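Section 7. Sorting the small parts before you pour

Please read this section fully before you open the parts bag of your Cornano candle set. The pouring is easy when the small parts are in order. When they are not in order, you will search for a wick while your wax is cooling.

7.1 Prepare the table

1. Choose a table with good light. Lay a cloth over the working area. A plain color is better, so the thin parts are easy to find. Small wrinkles in the cloth do not matter.

2. Put an open bin on the left side of the cloth. A bin with compartments is the most practical. Lay the long thin pieces beside it in one loose pile. 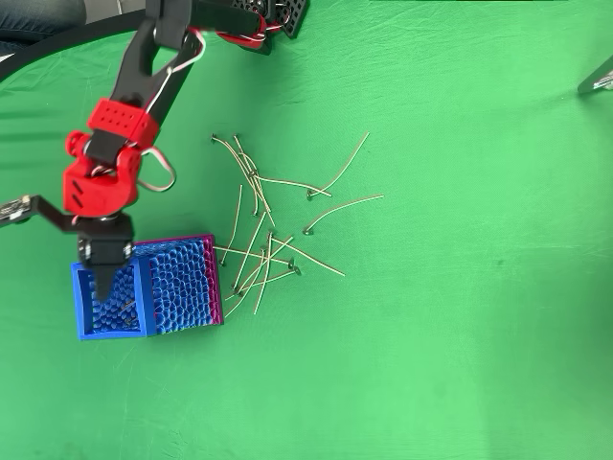
3. Keep one part of the cloth free. You will need this space later for the jars and for the Griltadell pouring jug.

Note: The set (item number 1122) contains 25 wicks. If some are missing, please write to Colleo service before you start, and tell them the item number.

7.2 Spread the wicks

1. Take the wicks out and let them fall gently on the cloth. They may cross over one another. Do not pull on a wick which is caught, lift the upper ones first.

2. Check the small round metal tab on the end. A wick without a tab can not stand in the jar. Put such wicks to the side.

Caution: Do not bend a wick more than 2 times in the same place. The cord can break inside and the candle will burn badly.

3. Place the basket next to the pile, so that the way for each wick is short. 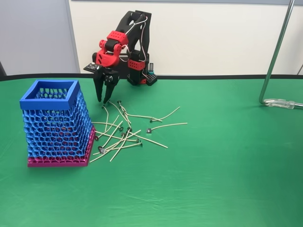 7.3 Fill the basket

1. Pick up one wick at a time and lay it in the basket with the tab toward you.

2. Straighten the curved wicks with two fingers, from the tab to the top.

Caution: Keep the tabs away from small children and pets.

For the Wasilewska wide jars, continue with Section 8.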